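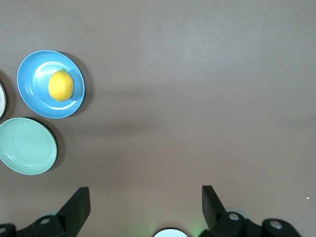
讲稿备注 2025-01-17

开场别放视频,先念题目:《双臂摆盘:腕部视角到底值不值那点带宽》。念完停一下,等后排找到座位。

任务简单得不好意思写进摘要:柠檬和生菜,各归各的盘子。项目叫 Tanero,策略网络叫 Nedden,名字都比任务响亮。训练用了 2,000 条遥操作演示,其中 80 条留作验证。有人会问为什么不多留一点,答:因为录的人也要吃饭。

讲方法时慢一点。两路腕部画面各自编码,再和固定机位的特征拼在一起。强调一句:左右臂共用编码器权重,动作头分开。
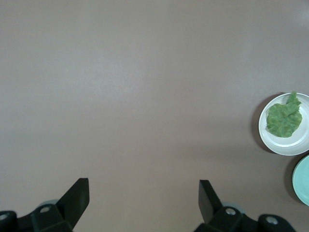
第 2 期 · 第 2 页

讲到这里提一下视野问题。夹爪张开对着大片桌面,白盘和上面那团绿叶全挤在右边,旁边的青绿色盘子只露出一段。单看这一路,网络对“盘子在哪儿”的意见相当自由。生菜又皱,抓取点每次都不一样,Gazi 基线在这种输入下喜欢先往中间伸手,颇有自信。

(喝水。)

接着讲消融:去掉固定机位,掉得最厉害的是放置,抓取倒还撑得住。表格别逐行念,上次在 Pellar 研讨会逐行念过,效果可以想象。 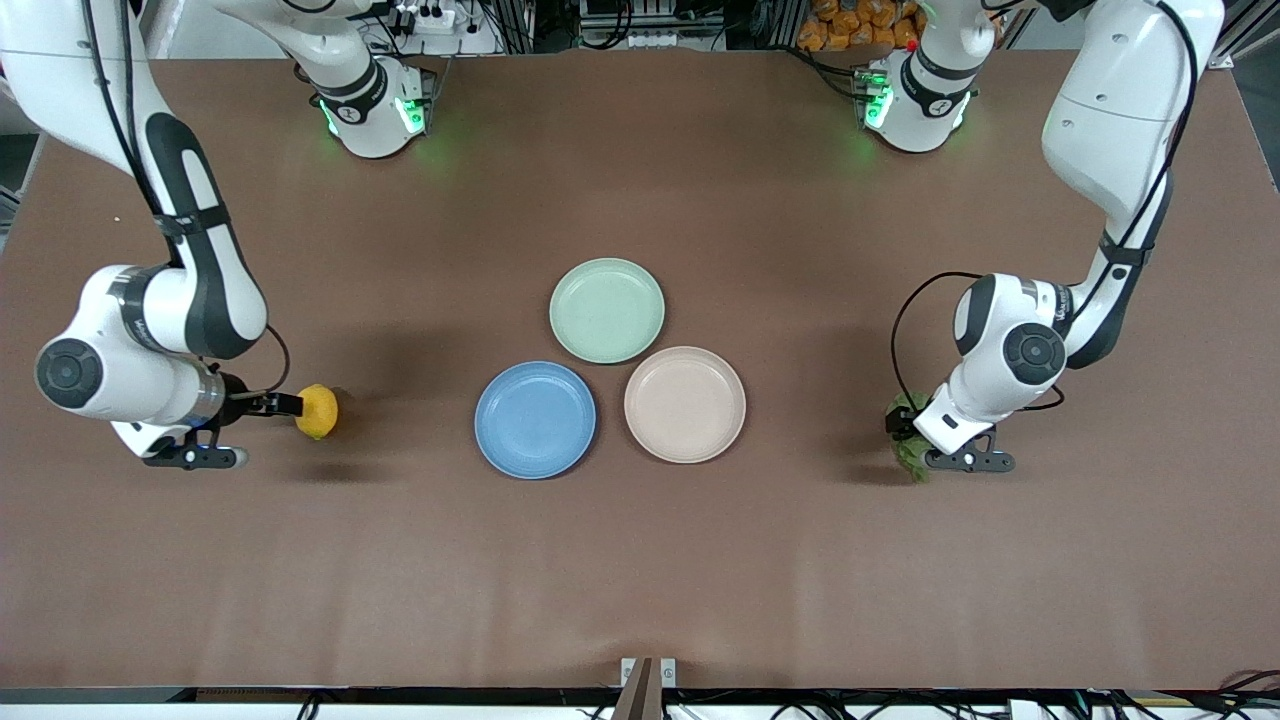 方法与结果

固定机位补上了全局:一只夹爪拿着柠檬,另一只夹着绿叶菜,三个盘子都空着,位置一目了然。柠檬离蓝盘很近,生菜有一部分让手腕挡住了。两种视角各有各的瞎法,拼起来才够用。

局限要主动说:桌面只有一种颜色,盘子只有圆的。换方盘的实验排在四月,别答应更早。

最后一页留着致谢,直接进提问。

读者评论

路过的研一:共用编码器那段能展开讲讲吗?我们分开训,显存先不同意。

桌边人:生菜遮挡那么重,有没有试过把腕部相机换个角度装?

匿名:求消融表,逐行念也行。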